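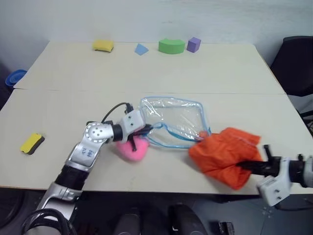
Les blocs de mousse au fond, contre le mur.

Forum Ornidora > Jeux et éveil > Blocs en mousse Wurent, ça vaut le prix ?

kikou_lane
11 octobre 2025
Greltico vend le grand coffret Wurent « qualité crèche » et je me tâte. Quelqu'un l'a depuis plus de 2 mois ? Les avis sur leur site sont tous à cinq étoiles, ça me refroidit plutôt.

papa2rives
Acheté en mai. Les arêtes s'effritent et mon fils en a croqué une. « Qualité crèche », je demande à voir – aucune norme citée sur la fiche.

Mistouflette
Pas d'accord. On les a depuis 3 ans chez nous, lavés à l'eau savonneuse, rien à signaler. Tout dépend de l'âge : à deux ans ils mordent tout.

papa2rives
Trois ans, donc l'ancienne série. La mienne est bien plus molle. Même nom, même prix, pas le même produit à mon avis.

kikou_lane
Et ceux de De Graaf ?

Mistouflette
Plus denses, mais les couleurs sont tristes.

bocage960
Du bois d'occasion et basta. L'argument « ça développe la géométrie », je n'y ai jamais cru.

Mistouflette
Le bois sur du carrelage, avec des voisins dessous... bon courage !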